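Winholm House, 27 Gallegos Street
Summer walk-through, upper floor and stairs
Done by: Aparecida Figueiredo
Read and grumbled at by: Vanderleia Queiroz
July 2026

Marks used: OK, FIX, WATCH. An item marked WATCH for the second walk-through running becomes FIX whether the owner likes it or not.

STAIRS AND LANDING

1. Handrail firm, top to bottom. FIX
Firm at the bottom, firm at the top, and in the middle it has opinions. Two brackets are pulling out of the plaster. Someone has filled the holes with toothpaste, which was minty and held for less time than it took me to write this line.

2. Treads even and not slippery. OK
The third one up still squeaks. Guests have asked us to leave it alone, as it's the only way they know who came home when.

3. Landing clear of stored items. FIX
One ironing board, one box marked KITCHEN (contents: shoes), one exercise bike. The bike was on the November list too. I wrote "will be gone by New Year" and did not say which.

4. Landing light works from both switches. WATCH
Works from both, but the downstairs one has to be asked twice. Wincombe Electric has been called.

SMOKE AND CARBON MONOXIDE

5. Smoke alarm in every bedroom and on the landing, tested with the button. FIX
All sound except bedroom 3, where the alarm was in the sock drawer. The guest says it went off whenever he made toast. There is no toaster allowed in bedroom 3, so we had a second conversation.

6. Carbon monoxide alarm within date. OK
Good for years yet. It will outlast the carpet. 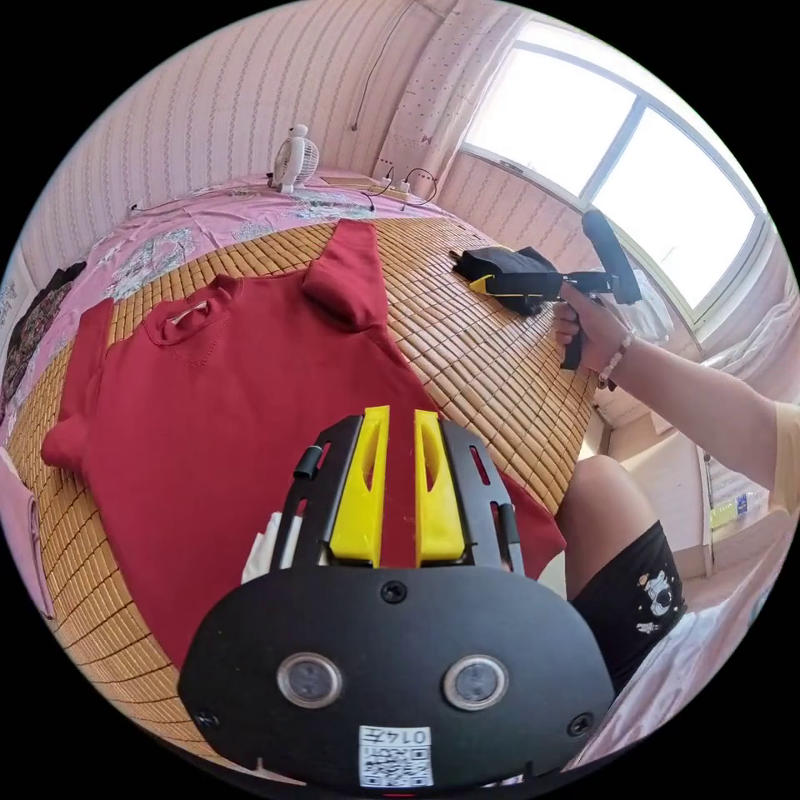 7. Spare batteries in the hall cupboard. FIX
The box was there. The batteries were in the TV remote, the other TV remote, and a singing fish. Buy a pack of 10 and hide it better.

WINDOWS

8. Opening limiters fitted and working. WATCH
Back bedroom limiter is stiff. I got it to move with the heel of my hand and some language. Oil it, try again, and replace it if it still sulks.

9. Escape window in each bedroom opens fully with the release. OK
Tested every one. A pigeon took an interest in the front room and had to be talked out of it.

10. Blind cords tied up on cleats, out of reach of children. FIX
Cleats are all on the wall. Cords are all on the floor. Vanderleia says the two should be introduced.

BEDS AND BEDDING

11. Bed frames solid, slats in place, no loose bolts. OK
Checked with the long wrench. Please return the long wrench to the shed and not to the fruit bowl.

12. Bedding clear of heaters and lamps. WATCH
The clip-on reading lamp in bedroom 2 was aimed straight down at a pillow from hand height. Moved it. It will be back by supper, so it's on the list for a cheaper and cooler bulb.

13. Summer mats checked for splits, raised edges and broken threads. OK
Run a palm across the surface in both directions before the mat goes on a bed. If it catches skin, it comes off the bed. Tape is not a repair. We had a taped one two summers ago and a gentleman from Sterville left wearing most of the tape.
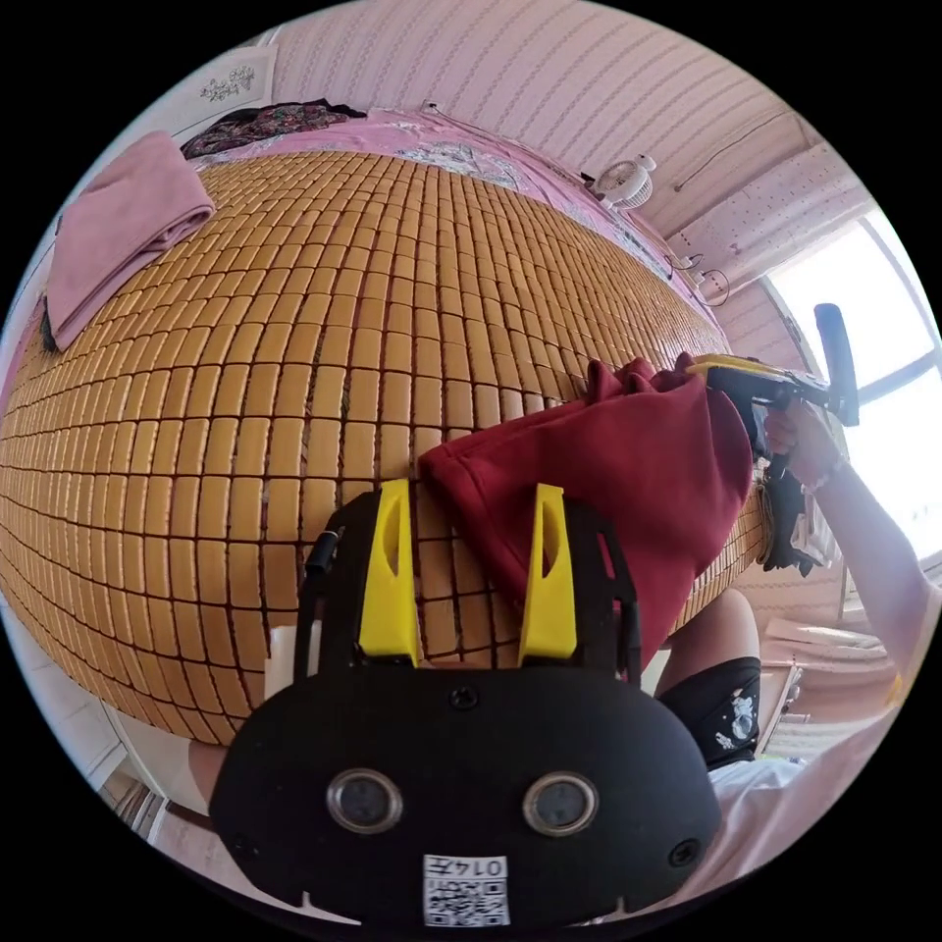 Item 13: bamboo tile summer mat on the bed.

14. Mats wiped and aired between guests. WATCH
The sign-off sheet is filled in beautifully, all in the same pen, including a date that hasn't happened yet. Start a new sheet.

15. Mattress tags and fire labels still attached. OK
Nobody has ever been arrested for pulling one off, but leave them.

ELECTRICAL, BEDROOMS

16. No extension cord plugged into another extension cord. FIX
Bedroom 1 had a chain of three running a phone charger, a fan, and a small fridge that I was told was a speaker. Chain removed. The fridge is in the office with 111 sachets of soy sauce in it. Owner may collect both.

17. Fans: guards on, feet on, cords not under rugs. WATCH
One fan stands on two feet and a paperback. Feet ordered. The paperback is not bad.

BATHROOM

18. Water from hot tap not scalding. OK
Not in any danger of it. See plumbing list.

19. Non-slip strip in tub. FIX
Half of it is in the tub.

NOTES FROM V.Q.

Items 1, 5 and 10 to be done first, before the next arrivals. Item 16, I know exactly who, and it's dealt with. I disagree about the squeaky tread, which woke me up, but I was outvoted. Bike goes to the curb if it's still here when I come up to look at the handrail.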